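Severino Pacheco (footballer)

Severino Pacheco is a retired winger who spent most of his career with Statelitz. He made 200 league appearances for the club and scored 30 goals.

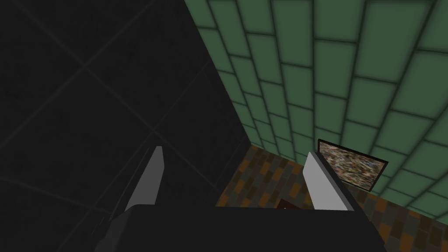 Pacheco came through the youth side at Endora, where he trained indoors through the winter. Green wall tiles with darker grout lines, of the kind shown, were used in the changing rooms there -- the club later took green as its away color. He signed for Statelitz in April of his second senior season.
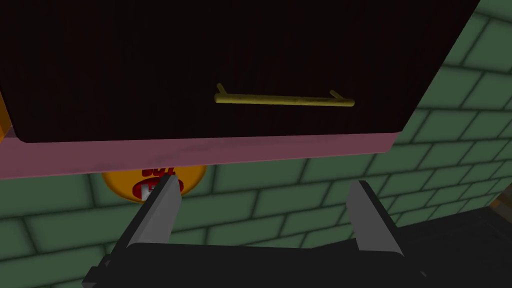 Under head coach Wenjie Tang he moved from the left wing to a central role. He wore number 14 and took most corner kicks. A knee injury ended his run of 86 straight starts. 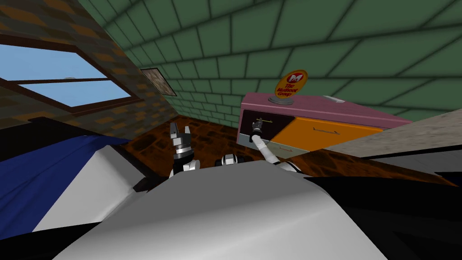
Two robot arms and a pink-and-orange cabinet, computer rendering.

He left on a free transfer to Shen, played one season, and retired. He later coached the Shen reserves.

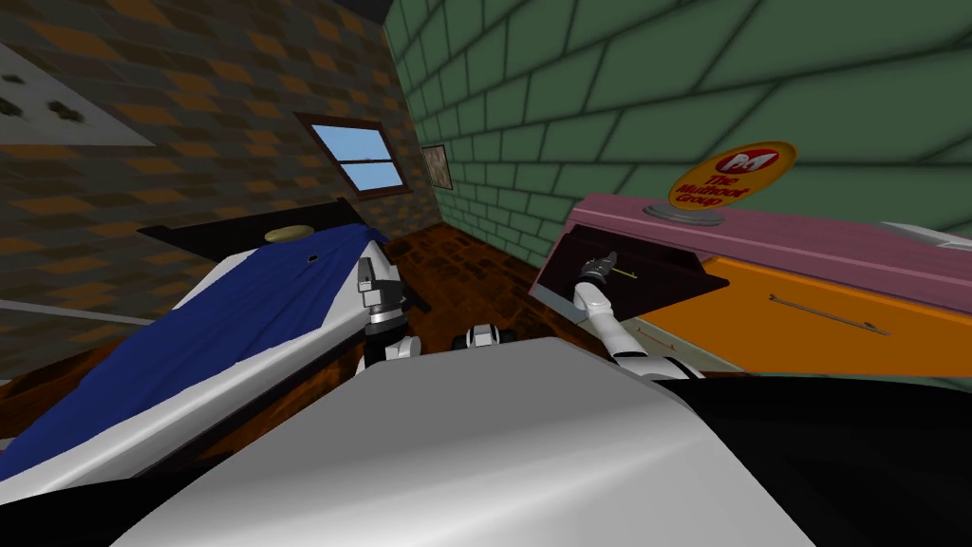
Rendered bedroom with an open dresser drawer.

Related articles
Endora youth academy
Wenjie Tang
Statelitz league records

Last edited July 3, 2023 | Contact | Back to top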